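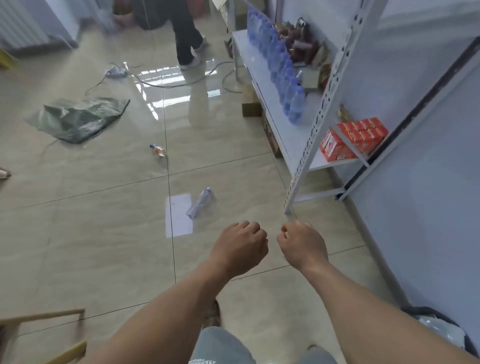 Notebook, learning data group, May
Written by Tihomir Jurić

We are now in the second week of collecting for the Movance task set, and I want to write down what we changed before I forget it. The task family is "pick up from floor and put away". The person wears the head camera, begins with both hands closed in front of the body, and then does the task with no hurry. For this family we use water bottles, small drinks, paper and similar light things on the tile floor, next to the white metal shelves. A clear bottle lying on its side on glossy tile is the hardest object we have, and it is the one I care about most. The tile gives strong white reflections from the windows, and the edge of the bottle can get lost in them.

Count until 16:00: 392 episodes recorded, 60 rejected. The rejected ones are still on the disk in their own folder. Please do not delete them, Willy wants to look at the reasons.

Most common reason for rejection is the hands leaving the view. When a person bends down, they look at the place where they want to step, and the hands go out at the bottom. We now ask everybody to move the chin down first and then reach. It feels strange for the first few minutes. After that it is normal.

Second reason is the start pose. I wrote in the old instruction "hands relaxed" and each person understood this differently. Some had open palms, some had the hands on the knees. New text is: both fists loose, knuckles up, hold still for six breaths. Maybe too long, but the cutting script from Karagiannis needs a quiet part to find the beginning of the episode. With a short pause it cut in the middle of the reach.

People walking in the background are allowed. I discussed this with Willy Willems and we do not agree completely. He says the model will meet people anyway, so let them walk. I would like at least one part of the set with no other person, to compare. We decided to write it in the label sheet (column F, yes or no) and filter later.

Cables and bags on the floor also stay. At the Cedusard site everything was clean, and the policy trained on those episodes was weak in our room – it reached for shadows and for the lines between tiles.

To do:
– target for the whole family is 753 accepted episodes
– ask Zekport if the second head strap has shipped
– try the same task in the evening with the ceiling light only
– rewrite page 2 of the instruction with the new start pose

Search this notebook Enter keyword Go

Comments (3)

Willy Willems: Column F is fine for me. Can we also mark when the other person comes close to the object? Far away and near are not the same case.

Tihomir Jurić: Yes, I will add it as column G. Old episodes I will mark by hand, it will take me two afternoons.

Willy Willems: Send me half of them.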